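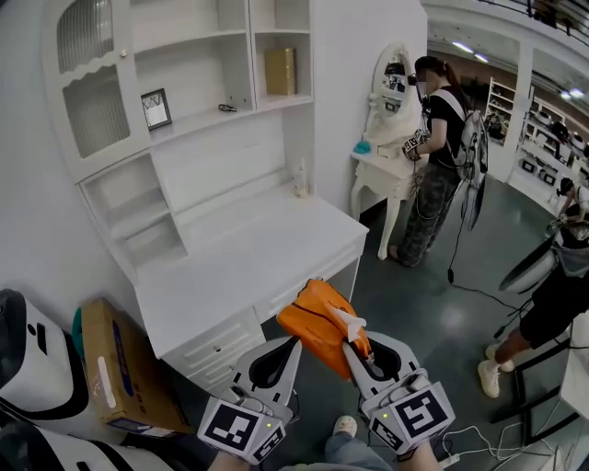

Unit 2: Collecting Demonstrations by Hand

Course notes, Robot Learning Lab. Instructor: Nelu Vasiliu. Lab sessions: Jihad Boutros.

2.1 Terms

A demonstration is a recorded sequence of observations and actions produced by a person performing the task. The policy is trained to predict the actions from the observations. The methods in this unit differ mainly in what the person holds while the recording is made.

Kinesthetic teaching. The demonstrator grasps the robot arm and moves it through the task. Joint positions are read directly from the encoders. The demonstrator's hands and body tend to block the cameras, and two-arm tasks are hard for one person to perform.

Teleoperation. The demonstrator moves a leader device and the robot follows. Observations and actions come from the same hardware that will run the policy. Contact forces usually reach the operator poorly or not at all, and the robot must be present for every recording.

Hand-held grippers. The demonstrator carries the end effectors and no arm is involved. Recording can take place wherever the objects are. The action is recovered afterward from the tracked pose of each gripper and the distance between its fingers.

2.2 Pose tracking

Fiducial markers are printed square codes of known size. If the four corners of one marker are found in a calibrated camera image, the pose of the marker relative to the camera can be computed. Markers mounted on several faces of a cube give the tracker a usable face over a wider range of wrist angles. A flat plate is lost when it turns edge-on.

Let T_WC be the pose of the camera in the world and T_CG the pose of the gripper in the camera. Then

T_WG = T_WC T_CG

If the camera is worn on the head, T_WC changes at every time step and has to be estimated separately. Errors in head rotation grow with distance to the gripper. For two-handed work, the relative pose between the left and right grippers is often the better quantity to learn, as T_WC cancels when both are seen at the same instant.

2.3 Soft objects

Cloth and pouches have no single pose. Record the grippers and the images, and do not try to label the object state. Two points matter in practice:

Close the fingers fully before lifting. A partial grasp looks nearly the same in the image but gives a different finger distance.

Keep both grippers in view during handovers. Gaps in tracking at the moment of contact cannot be filled reliably by interpolation.

2.4 Data for the assignment

The Jutness set contains 3387 recorded episodes, of which 872 are two-handed. Use only the two-handed episodes. Split by location, not by episode, or the test score will be too high.

Submit the relative pose plots for 2 episodes and one page of comments. Late work goes to Boutros directly. Read the Aitken notes on camera calibration before Unit 3.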